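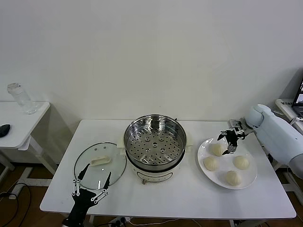 Speaker notes: Steaming Buns with a Tabletop Electric Steamer
Arholm Community Kitchen Program, September session
Presenter: Chia-jung Fang
Handouts and tasting table: Yu-ting Pan

Opening

Good morning, and welcome on behalf of the Arholm Community Kitchen Program. The subject of this session is the reheating and serving of filled buns with an electric steamer. Participants who attended the dough session will find that much of today's material begins where that one ended. Those who did not attend may use store-bought buns at home and follow every step without difficulty.

(Pause for late arrivals. Confirm that the back row can hear.)

The program served 2,000 portions in its last year. A large share of these were steamed, and most of the questions received by our office concern the same two matters: buns that stick and buns that collapse. Both will be addressed this morning.

Setting up the table

The steamer should stand on a level surface, near an outlet, with clear space on both sides for the handles. Keep the lid within reach and lay it flat. A round lid stood on its edge will roll. Place the serving plate on the side of the dominant hand.

Fill the base with water to the line given in the manual for your own steamer. Models differ, and the program does not recommend a single figure for all of them. The water must remain below the perforated tray. If it touches the tray, the undersides of the buns will become soggy.

(Hold up the tray. Show the underside.)

Loading the buns

Buns should be placed on the tray one at a time, with the pleated side up. Leave a space between each bun and its neighbors, and between each bun and the wall of the basket.
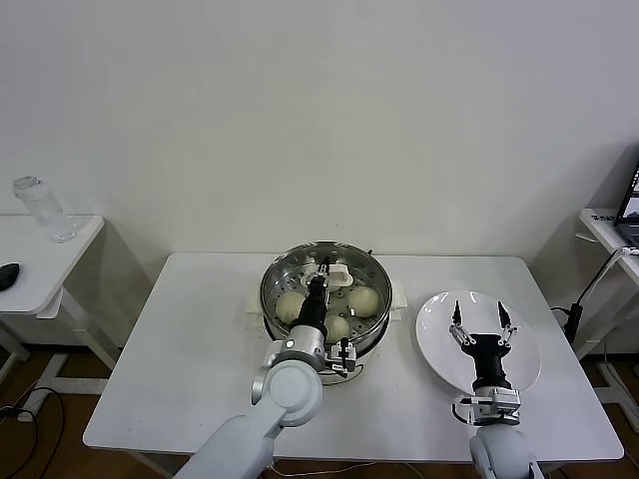
Steamed dough expands, and buns that touch will join at the sides. When they are pulled apart the skin tears and the filling is exposed. A tray that looks half full at the start is often correctly loaded. If there are more buns than the tray can hold with space between them, steam a second batch.

Sticking is prevented with a square of parchment under each bun, or with a very light coat of oil on the tray. Cabbage leaves are also suitable and may be eaten afterward. Avoid covering the whole tray with one sheet of paper, as this blocks the holes.

Steaming

Put the lid on and turn the control to the steam setting. Refrigerated buns of the size used in this program are steamed for 10 minutes, counted from the first steady steam. Frozen buns of the same size are given 19 minutes and should not be thawed first. Larger buns need longer. Check the center of a meat bun with a food thermometer before serving.

Please do not lift the lid during steaming. When the time is up, turn off the heat and wait 2 minutes before opening. A sudden change in temperature is a common cause of collapsed buns.

(Ask whether anyone has had this happen. Take one or two replies, then move on.)
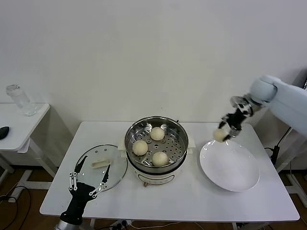 May the buns be left in the steamer to keep warm until guests arrive?

For a short period, with the heat at its lowest setting and the lid slightly open. Buns held too long take on water from the lid and become heavy. It is preferable to steam in small batches.

Moving the buns

Open the lid away from the face and allow the steam to clear. Use tongs with broad, smooth ends, and grip the bun low on its sides with light pressure. The top pleats are the weakest part of the bun and should not be used as a handle. Where parchment has been used, lift the paper and the bun together.

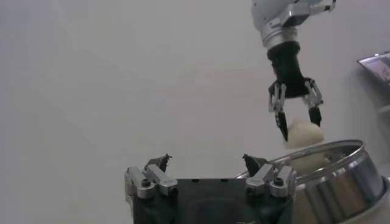
Holding a soft piece just above the metal rim.

Move the bun directly to the plate and set it down before releasing it. Allow a little room on the plate as well, particularly while the buns are hot.

Cleaning and close

Unplug the steamer and let it cool completely before emptying the base. Wash the tray and lid in warm, soapy water. A soft brush will clear dough from the holes. Dry all parts before storing them.

(Direct participants to Yu-ting Pan for handouts. Tasting begins when the tables have been wiped down.)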